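Jeltix Open Day Set

Posted in November by Junpei Aoki
Print this page | E-mail this page

# Jeltix Open Day Set: data card

## Summary

Manipulation episodes recorded during the public open day at the Dravell lab in Ferkurberg. The set holds 123 episodes from the bookshelf station. Visitors watched from behind a rope; operators were lab staff. Recording ran on a Sunday, with a break at noon.

## Task

The station used a white tabletop with a tree-shaped wooden bookshelf on a flat base. Books rest at an angle on its V-shaped shelves, so the approach direction changes from one slot to the next. A large blue padded item with rounded corners and the lettering "RXIONG" was also on the table. It is not a target. Treat it as an obstacle.

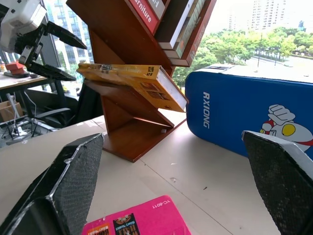

Three task types were run: take a named book off the shelf, return a book to an open slot, and move a small boxed item across the table. Instructions were read aloud by the operator and typed in afterward. Spelling was corrected. Wording was left alone, so the same task can appear under several phrasings.

Each episode was limited to 30 seconds. Episodes that hit the limit are kept and carry the status `timeout`. Do not drop them when computing success rates.

## Layout

```
jeltix_openday/
 episodes/
 instructions.csv
 status.csv
 calib/
 NOTES.txt
```

Wrist video, joint positions and gripper opening are stored per episode. Join the CSV files on `episode_id`. The loader is part of Fikre:

```
fikre load jeltix_openday --split all
```

There is no official train/test split. If you make one, split by session. The station was reset between sessions and object positions differ more across them than within them. There were 16 sessions.

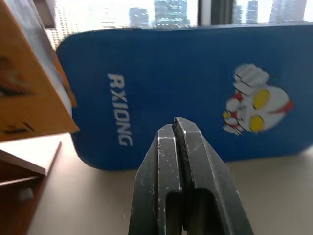
## Known issues

- Daylight comes through the windows behind the table. Exposure was left on automatic, and brightness shifts inside some episodes.
- In 9 episodes the gripper opening was not logged. The field is filled with -1.
- Session 4 was recorded before the wrist camera was recalibrated. Use `calib/old.yaml` for that session only.
- Status labels come from a single annotator. A book left leaning on its neighbor was marked `success` if it stayed up after release.
- Audio was removed from all files. Visitor voices were on most of them.

## Use

Released for research and teaching. The set is small and was recorded in one room, so results on it say little about other shelves or other lighting. We use it mainly to check loaders and to replay episodes for visiting classes.

Corrections to labels are welcome. Send the episode ID and the proposed status. Merged changes are listed in `NOTES.txt`.

Contact | Copyright Dravell | Back to top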